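Pomare Countertop Water Filter
Section 6: Fitting and flushing a new cartridge

Replace the cartridge every six months, or sooner if the flow at the spout drops. The meter on the base shows the total in liters since the last reset. A cartridge is rated for 1,982 liters.

You will need the new cartridge, a clean cloth, and a mug or jug to catch the flush water.

1. Close the inlet valve by turning it clockwise until it stops.
2. Open the spout and let the remaining water run out.
3. Unscrew the lower housing by hand. Do not use a wrench.
4. Pull the old cartridge straight down and put it in the household trash.
5. Wipe the inside of the housing. Check that the black O-ring is seated in its groove.
6. Push the new cartridge up until it clicks, then screw the housing back on, hand tight.

CAUTION: Do not run hot water through the filter at any time. Water above 100°F damages the cartridge and cancels the warranty.

Flushing

A new cartridge sheds fine carbon dust. Open the inlet valve halfway, then open the spout and let the water run for 10 minutes. Near the end, catch a little in a mug with a pale interior and look for gray specks. If there are any, flush for another 2 minutes and check again.
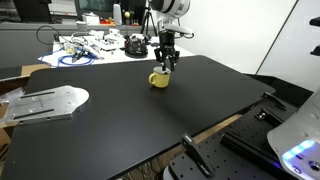 Kamlesh Tomar wrote to us that his water still looked cloudy after a full flush, and that it cleared from the bottom up when he left it standing. Cloudiness of this kind is trapped air. It is harmless and goes away after a few days of normal use.

Do not drink the flush water. It can be used on house plants.

Resetting the meter

1. Hold down the button on the base until the display blinks.
2. Let go, then press once. The display returns to zero.

NOTE: The meter keeps its reading when the battery is changed - there is no need to write it down first.

If the housing drips after fitting, close the inlet valve, take the housing off, and turn the O-ring over. Replacement O-rings are sold in packs of two under the Janik name.

Revised 01/06/2021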